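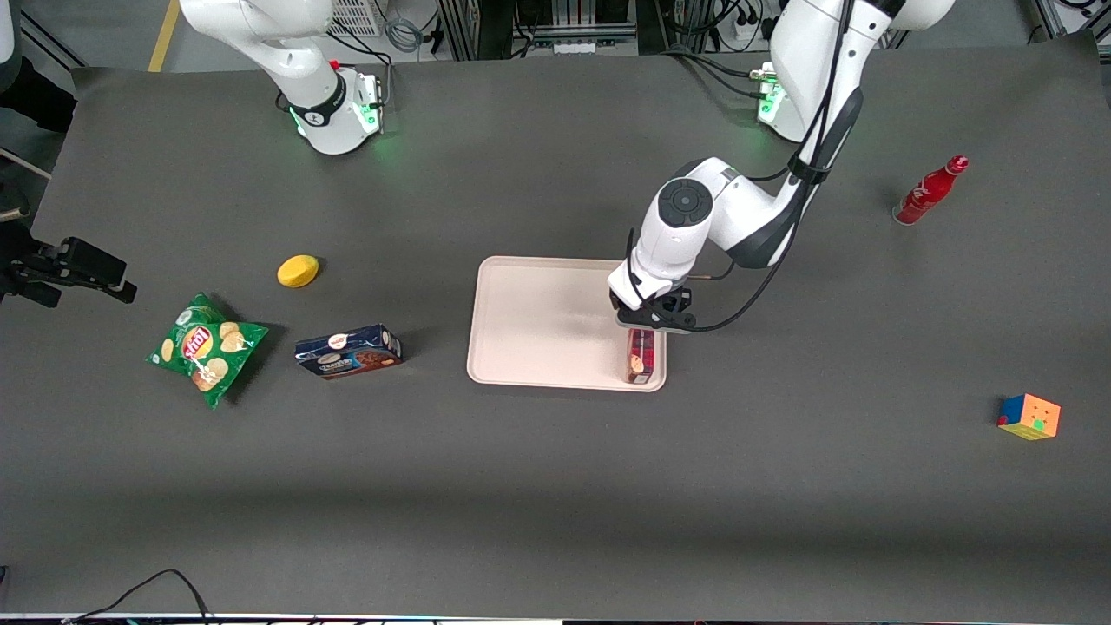
May, bench notes, under-bed drawers for the Tymoshchuk room

Carrying on from the previous entry. The bed base is glued up and square. Mattress length is 2000 mm, so the side rail is cut to that plus clearance at the foot end. The drawers go under the window side only. The other long side is against the partition wall and gets a fixed panel.

Brief, repeated so it's on the same page as the measurements: one bedroom, children share, all toys stay in the room. Floor has to be clear for play during the day. The client wants the toys to go away in one motion at bedtime, without lids and without stacking. An earlier drawing had a lift-up base on gas struts. Dropped. The mattress would have to come up with it, and fingers would be in the hinge line.

Layout

2 drawers, equal width, on Zunen side-mount full-extension runners. Center divider is birch ply, housed into the slats' support beam at the top and screwed to a floor batten at the bottom. Without the batten the divider walks when one drawer is pulled hard. Found this on the mock-up, confirmed by clamping a scrap batten in place and pulling again. Divider stayed put.

Gap between drawer fronts: 5 mm. Drawn tighter originally. With paint on both edges and the floor as it is, the tight gap closed up at the bottom and the fronts rubbed. The floor drops toward the window. Leveled the base with packers under the rail and will scribe the plinth to hide them. Do not try to correct for the floor in the runners. It was tried on the mock-up and the left drawer rolled open by itself.

Runners

The Zunen runners need the carcass width to be accurate and parallel front to back. Carcass measured narrow at the rear. Source is the rear stretcher, which was cut off the wrong edge of the story stick. Recut. Marked the story stick on both faces so the datum edge is obvious.

Soft-close fitted and then removed for a comparison. Notes on both:

With soft-close: quiet, last part of travel is slow. Full drawer needs a firm pull to get past the catch. A small child would probably pull on one corner and rack it.

Without: light pull, closes with a knock. Knock is loud enough to matter with one child asleep above and the other still tidying up.

Settled on soft-close with the full-width hand slot, so the pull can be near the middle wherever the hand lands. Felt dots as well on the divider edge. If the pull is still too heavy after loading, look at the lighter damper from Skirnmont before changing anything in the woodwork.

Drawer boxes

Sides and back in birch ply, bottom grooved in on all four sides. The bottom sagged on the mock-up when loaded with wooden blocks, and dragged on the rug. Added a stiffener down the center, front to back, glued and pinned from above. No drag afterward with the same load. Blocks are the worst case for weight. Soft toys are the worst case for height, they spring up and catch on the slats' support beam. Lowered the drawer back slightly and rounded over the top edge. Also told the client that the soft toys would be better off in the net on the wall.

Loose dividers inside the drawers: made as a simple egg-crate, not fixed. The client's routine is to swap which toys are out, so compartment sizes will change. Slots cut a little loose. They rattle. Acceptable on carpet, may need a strip of felt if the rug is taken up.

Hand slots: routed with the template from the hallway bench job. Template is worn at the left end and leaves a step. Sanded the step out by hand on these. Make a new template before the next job, this is the second time it's been written down.

Finish

Ziltance water-based satin on the outside, clear on the inside of the boxes. First coat raised the grain on the ply edges more than expected. Cut back with fine paper, recoated, edges are acceptable now. Fronts were laid flat on painter's points overnight. One front has a mark where it slid off a point. It will be the head-end drawer, low down, behind the bedside crate.

Let everything cure with the drawers pulled out before delivery. The smell was gone from the fronts by morning, but the boxes hold it longer, and they are going directly under where the children sleep.

Night light

Client asked whether a light could be built into the rail. Left a shallow groove on the underside of the rail, stopped at both ends, for a battery strip to be added by them. No wiring by us. The groove faces the floor so the strip can't be seen from the pillow. Groove depth checked against a bit of strip from the drawer of samples, sits flush.

Still to do

Scribe plinth on site. Bring the block plane and the long level.
Fit out-stops on the runners. Bagged with the screws, taped inside the left drawer.
Check that the door clears the foot-end drawer when it is fully out. On the plan it does. The plan does not show the door handle.
Anchor base to the wall with two brackets through the rear stretcher. Wall is plasterboard on studs, find studs first, skirting may need notching.
New hand slot template.
Order more packers, used the last of the thin ones.

Evening, added after loading test: both drawers filled with blocks and left open at full extension while the bench was cleared. No visible droop at the front edge. The right runner ticks once near the end of travel, there was sawdust in the track. Vacuumed, still ticks but fainter. Will swap that runner with the spare and see if the tick moves with it.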